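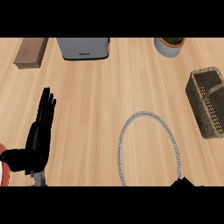 Simulator first, then the bench

I bought the Nendeo two-arm package for a build in the workshop I share with Aleksi Rautiainen. The simulator comes with it, and I spent 3 weeks there before I bolted anything down.

The stock tabletop level is good practice. You get a wood table with a block, a potted plant, a wicker basket and a big silver ring, and enough open surface between them to move without hitting things. The ring is the one I kept loading. It looks like chain or braid, and picking a grasp point on it took me most of an evening. The black hand is drawn well enough that I could judge the finger joints by eye.

What I didn't like

Text on the props is too blurry to read, so forget about testing label recognition. Loading a level takes 20 seconds on my machine. The manual skips the wrist offsets — I found them in a settings file.

Moving to the real arms

The mounting plate needed 7 holes, and one was off. Aleksi redrilled it on the Bodin press. After that my saved poses carried over with small corrections, mostly at the thumb.

Price and verdict

I paid $496 for the software and plate kit, arms not included. Support from the Vosville office answered by the next afternoon. Four stars. I'd buy it again for a home build, but download the August update before you start.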